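Limewash (interior finish)

Limewash is a thin, milky paint made from slaked lime and water, usually with a bit of natural pigment stirred in. It's one of the oldest wall finishes going, and I've put it on most of the rooms in my house by now, so this entry is part reference and part me rambling on about my own walls. You've been warned!

What it is

Ordinary emulsion sits on top of the wall as a film. Limewash soaks into the surface and then hardens slowly as it takes carbon dioxide back out of the air, leaving a chalky, slightly cloudy colour that shifts with the light. People call the effect "bloom". I call it the reason I keep buying more of the stuff.

It goes on looking grey and see-through, almost like dirty water, and dries much paler. My first coat in the back bedroom gave me a proper fright (I had already started pricing up ordinary paint by teatime). Wait until the next morning before you judge it.

Where it works

Lime plaster, bare brick, soft stone and old layers of limewash are all good. Modern gypsum plaster can be done too, but you'll want a mineral primer first. Anything with a shiny or sealed face is a poor bet, and that includes vinyl emulsion, which has to come off or be covered with a suitable primer.
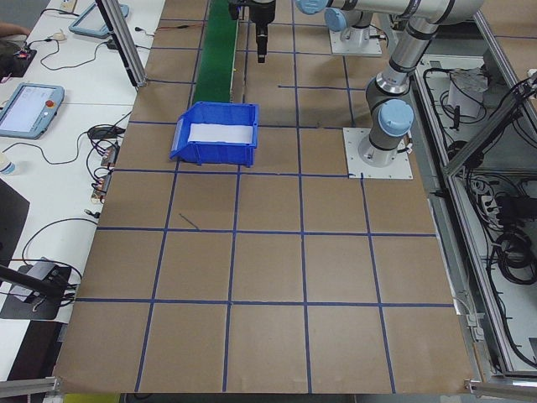 Kitchens and bathrooms are where opinions split. Limewash lets a damp wall breathe, which old houses love, but it marks when it's splashed. I have it on the chimney breast in my kitchen and tiles behind the sink, and I'm very happy with that arrangement.

Putting it on

Dampen the wall with a mist of clean water, then brush the limewash on in short crossing strokes with a big soft block brush. Keep the coats thin. I've seen three recommended and I've seen five; my hallway took 4, with a day between each, and the last one made all the difference. Wear goggles and gloves, as lime is caustic and a fleck in the eye is a hospital matter.

Stir the tub constantly. The pigment sinks, and if you forget (I did, on the stairs) you end up with a darker band near the skirting.

Colours and naming

Traditional shades come from earth pigments: ochres, umbers, soft reds. Makers love a fancy name, mind. The two on my walls are Mindia, a warm sandy pink, and Flumireck, a grey-green I still can't spell without checking the lid. Both came from Warkside, a small paint firm that mixes to order. I paid for 18 litres in all and had enough left to do the pantry.

Upkeep

A limewashed wall will dust off slightly on a dark jumper for the first few weeks. Scuffs can't be scrubbed, but a dab of leftover wash blends in surprisingly well, so keep a jar with the lid on tight. I redid the hallway in March and it took an afternoon.

Last edited 2026-10-18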